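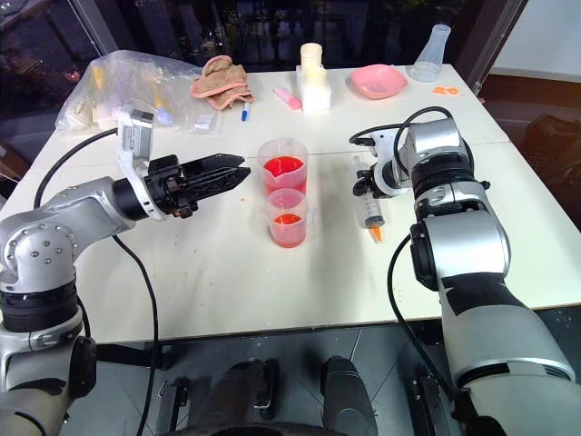 Arms, Beakers and the Shopping List

Right, so I've promised a few people that I'd put the bench pictures up along with what we're planning to spend on the thing next, and this page is me keeping the promise. It's mostly about money, sorry. The arms get all the attention from visitors, but the arms are paid for, and what I'm trying to sort out before August is everything that goes around them - tables, grippers, cables, plasticware, and the pile of small stuff that somehow never makes it onto a quote.

For anyone who missed the earlier page, the job we're budgeting for is simple liquid handling with two arms. Beakers, a flask, a syringe, a bit of coloured liquid so you can see where it went. We want to run it as a regular thing through the year, with students rostered on, and that's a very different budget from getting it going for a demo. A demo can live on borrowed beakers. A regular program goes through stuff!

The beaker shot
One gripper beside the taller beaker, the other holding the syringe over on the right. I like this one for arguing about tools, because it has both halves of my gripper problem in it. A plain parallel gripper is lovely for a beaker or a bottle and a bit of a nuisance for anything with a plunger. So the first line on the list is gripper fingers. Gumar will do us a spare set at $329, and I want two sets so one can be on the bench while the other is being fiddled with. Lerkon make a softer pair that I've only seen in the catalogue and I haven't got a price out of them yet (three emails, still waiting).

Syringes are the other thing. I've put down 55 for the first term, bought as one lot, plus caps. Jericho Policarpio reckons I'm mad and we should wash and reuse them, and he might be right for coloured water, but I'd like to start with plenty and see what comes back in decent shape. They're cheap. What's not cheap is a morning with two students standing about while someone drives to the shops.

I've also asked for a proper drip tray, one that covers the middle of the table. There are little orange-brown specks on the tabletop in that first photo and they're what made me add it to the list. Hodel have a low white one with a rim, and I've asked whether it comes in a darker colour too, so we can try both under the cameras before we buy for keeps.

Tables
This is the line I've changed my mind on most. Two tables pushed together is the quick way to get the room you need, and you end up with a seam running through your working area. You can get along with a seam perfectly well if everything stays on its own side. I'd still rather have one big top. The quote from Bañez came in higher than I'd hoped, mostly delivery and getting it up the stairs, so for now it sits in the "if there's anything left" column with the nicer chairs.

The wrist view
Down between the fingers, with a frosted bottle with a loop handle just there behind them, the flask and the pink bowl further off on the table. You can see the seam I was going on about too. 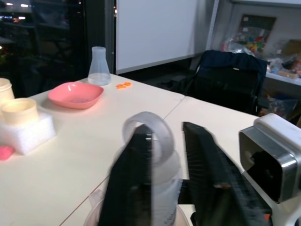 Leonora Tiongson: Before you spend anything on a new tabletop, price the cameras as a consumable. We budgeted ours as a one-off and it was the wrist ones that blew the year, because they ride along with the arm and cop every knock and every splash. I'd hold a spare for each arm from day one and I'd buy it in the same order as the original, so you don't end up with a slightly different model and a weekend of recalibrating. Cables as well. Get them longer than you think.

Good points, and yes, I had cameras in the wrong column. I've moved them. That means 2 spares in the first order, and the tabletop slides further down again, poor thing. Cables I've bumped up too, with a few extra clips and some sleeving for the stretches that move with the arms.

Where the list is up to, as of 2024-04-08:

Gripper fingers, two spare sets, Gumar - yes
Spare wrist cameras, one per arm - yes, new line
Cables, clips and sleeving - yes
Syringes and caps, first term - yes
Drip tray, Hodel, one of each colour if they'll do it - yes
Beakers and flasks, clear plastic, mixed sizes - yes, but I need someone to tell me which sizes
Soft fingers, Lerkon - waiting on a price
Single tabletop, Bañez - not this round

On top of that I've asked for $1000 to be set aside for breakages and bits, with no item names against it. Last time I had to write a separate request for a roll of tape and a packet of markers, and I'm not doing that again. If it doesn't all get spent by the end of the year it can go towards the table.

One thing I haven't costed is people's time for setting up and wiping down. Lorna Malabanan has offered to keep a tally over a couple of sessions so we've got something better than my guess, and I'll add the hours to the list when she's done. If you've run something similar and you've got beaker sizes you swear by, or you've used the Lerkon fingers on a syringe, please leave a note underneath. I'm sending the order request in once the Lerkon price turns up.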